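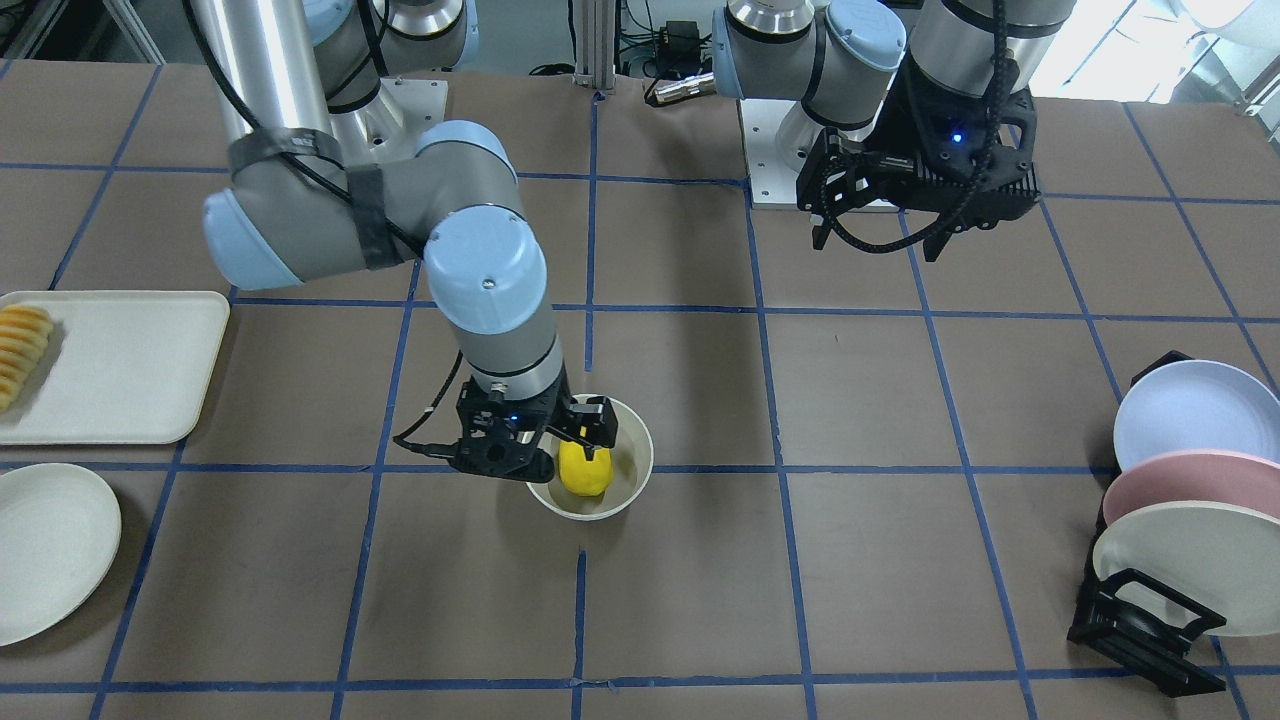
Dernière mise à jour : janvier 2023

# Vaisselle de table Grímsdóttir – vos questions

Nous recevons souvent les mêmes questions par courriel et à l'atelier de Greven. J'ai essayé d'y répondre le plus clairement possible. Le français n'est pas ma langue maternelle, alors je vous remercie de votre indulgence pour les petites fautes. – Guðlaug Østergaard, service clients

## Avant l'achat

**Quelles pièces existent dans la série Kusilent ?**

La série comprend le bol rond, l'assiette plate, l'assiette creuse et le plat rectangulaire pour le service. Toutes les pièces sont vendues à l'unité. Le bol et les assiettes existent en blanc crème, le plat existe seulement en blanc.

**Les blancs sont-ils identiques d'une pièce à l'autre ?**

Non. Le plat est d'un blanc plus froid. Les assiettes peuvent aussi varier un peu selon la cuisson. Si vous complétez un service ancien, indiquez-nous le numéro marqué sous une de vos pièces et Povilas Laur cherchera dans le stock la teinte la plus proche.

**Quel est le diamètre du bol ?**

Il mesure 13 cm au bord. Il convient pour une soupe, une salade individuelle ou quelques fruits.

**Peut-on laisser des citrons ou des poivrons dans le bol plusieurs jours ?**

Oui, l'intérieur mat ne craint pas l'acidité des fruits entiers. Pour un citron coupé, je conseille de rincer le bol le soir même. Le jus qui sèche laisse parfois une trace brillante, elle part avec du bicarbonate et une éponge douce.

## Utilisation

**Le plat rectangulaire va-t-il au four ?**

Oui, jusqu'à 180 °C, si vous le mettez dans le four encore froid. Il est pratique pour garder au chaud des tranches déjà dorées, par exemple du pain ou des pommes de terre. Il n'est pas prévu pour le gril.

**Et le micro-ondes ?**

Toutes les pièces le supportent. Attention, le bord du bol devient plus chaud que le fond.

**Comment protéger la table ?**

Le dessous des pièces n'est pas émaillé et peut rayer un bois tendre. Une nappe suffit, ou du papier kraft si vous recevez beaucoup de monde : on le jette après le repas. Pour le fixer, prenez un ruban adhésif qui se décolle facilement, et faites d'abord un essai dans un coin de la table.

## Lavage et rangement

**Le lave-vaisselle est-il permis ?**

Oui pour les assiettes et le plat. Pour le bol, nous préférons le lavage à la main, à cause de la surface mate.

**Comment faire sécher les assiettes ?**

Debout dans un égouttoir, avec un espace entre elles. Si on les empile encore mouillées, l'humidité reste dans le pied de l'assiette et une odeur peut venir. L'égouttoir noir modèle 522 a été dessiné par Baldur Toft pour nos assiettes, mais un autre égouttoir convient si les fentes sont assez larges.

**Des marques grises sont apparues sur mon assiette. Est-elle abîmée ?**

Ce sont le plus souvent des traces de couverts en métal. Frottez avec une pâte nettoyante pour inox, puis rincez bien.

## Commande et retour

**Quel est le délai de livraison ?**

Les colis partent de notre dépôt de Cliltdale deux fois par semaine. En août l'atelier est fermé et les commandes attendent la reprise.

**Une pièce est arrivée cassée, que faire ?**

Gardez le carton et envoyez-nous une photo de la pièce. Hagos Kassa prépare le remplacement sans frais. Vous n'avez pas besoin de renvoyer les morceaux.

**À partir de quel montant le port est-il offert ?**

À partir de 118 euros, pour une seule adresse de livraison.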